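**Jullard Starthilfe-Booster 2,000 A**

Gebraucht, aber geprüft. Passt für Benziner bis 8 Liter Hubraum, Diesel etwas weniger, bitte vorher ins Handbuch vom Auto schauen. Nur 12 V! Kein LKW, kein 24-V-Bus.

- Spitzenstrom: 2.000 A
- 2 USB-Ausgänge, einer davon Schnellladen
- Klemmen mit Verpolschutz
- LED-Lampe, drei Stufen
- Kabel Ovau, verstärkt, nicht das dünne Originalkabel
- Tasche dabei, Reißverschluss hakt etwas

Lieferung ab Lager Asgate. Abholung geht auch, vorher kurz anrufen.

**Benutzung, kurz**

Zündung aus. Rot an Plus, Schwarz an Masse, am besten blankes Metall am Motorblock. Booster einschalten, grüne LED abwarten, dann starten. Höchstens 8 Sekunden orgeln, danach Pause machen. Läuft der Motor, zuerst Schwarz ab, dann Rot. Motor erstmal laufen lassen und nicht gleich wieder abstellen, sonst steht man an der nächsten Ampel mit Start-Stopp blöd da. 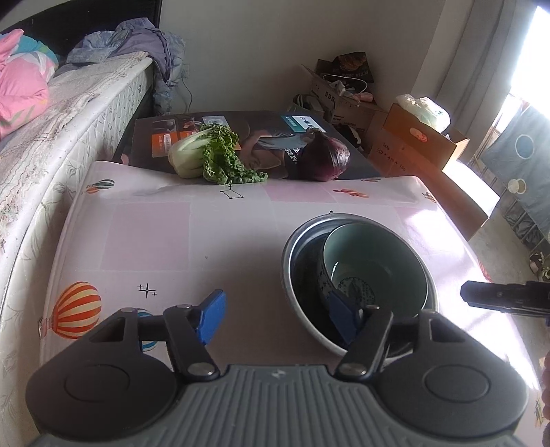

Blinkt die LED rot: Klemmen vertauscht oder Batterie tiefentladen. Bei tiefentladen die Boost-Taste gedrückt halten, bis es piept. Achtung, der Verpolschutz ist dann aus!! Also zweimal gucken.

Nachladen nach jedem Einsatz, sonst alle paar Monate. Im Sommer nicht im Kofferraum lassen, Lithium mag keine Hitze. Netzteil ist nicht dabei, jedes normale USB-C reicht.

**Zubehör**

Ersatzklemmen Nishad passen, Stecker ist der gleiche. Zur Zeit nicht auf Lager, kommen warscheinlich nächste Woche. Die alten Klemmen aus der Juni-Lieferung bitte nicht mehr bestellen, die haben zu wenig Federkraft und rutschen von runden Polen ab.

Rückgabe nur mit Kabel und Tasche. Fragen an Fumiko Ogura, am besten per Mail, Telefon ist vormittags meistens bestezt.

Preise Stand 29.9.26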